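Buscar en las preguntas… Buscar

Preguntas frecuentes: noches de dominó en Bemano

¿Hace falta saber jugar?
¡Para nada! Erzsébet Bíró explica las reglas en la primera mesa y en dos rondas ya estás poniendo fichas con soltura.

¿Se juega por parejas?
Sí, siempre por parejas, y gana la primera que llega a 70 puntos. ¡Las remontadas son una maravilla! 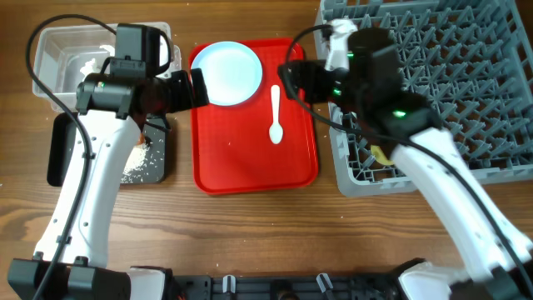 ¿A qué hora empezamos?
A las 18 h. Conviene llegar con tiempo para el sorteo de mesas.

¿Puedo traer mi propio dominó?
Claro, nos encanta ver juegos distintos (el doble nueve también vale).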